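Jodska opens applications for student social enterprise fellowship
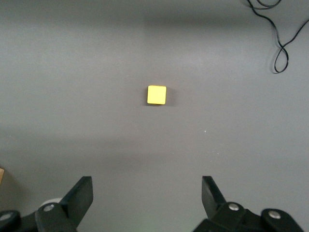

A small yellow cube on a grey tabletop.

Tue 28 January - Jodska, the student enterprise charity, has opened applications for its next fellowship, which supports undergraduates who want to start or run projects that help people living with long-term illness.

The fellowship will take up to 50 students from any subject. No business experience is needed. Fellows will work in small teams and be paired with a mentor from one of 3 partner organisations: Delon, Jara and Grunik.

Each fellow will receive a grant of £200 towards project costs such as printing, travel or room hire. Teams may pool their grants. Money that has not been spent by the end of the fellowship must be returned.

Delon will run the evening workshops on budgeting and charity law. Jara, a patient support network, will put teams in touch with people who have agreed to comment on early plans. Grunik will lend desk space and meeting rooms during term time - these must be booked in advance through the fellowship office.

Previous fellows have set up a befriending phone line, a lending library for mobility aids and a guide to asking for adjustments at university. The guide is still updated each year by students.

Applicants should send a statement of no more than 200 words saying what they would like to work on and who it would help. A finished plan is not required. Students who live with a long-term condition themselves are encouraged to apply, and all workshops can be joined online.

Shortlisted applicants will be invited to a short conversation by phone or video. The fellowship ends in June, when teams will present their work to mentors and invited guests.

Application forms are available from the Jodska website and from university careers services. Large print copies can be sent on request.

ENDS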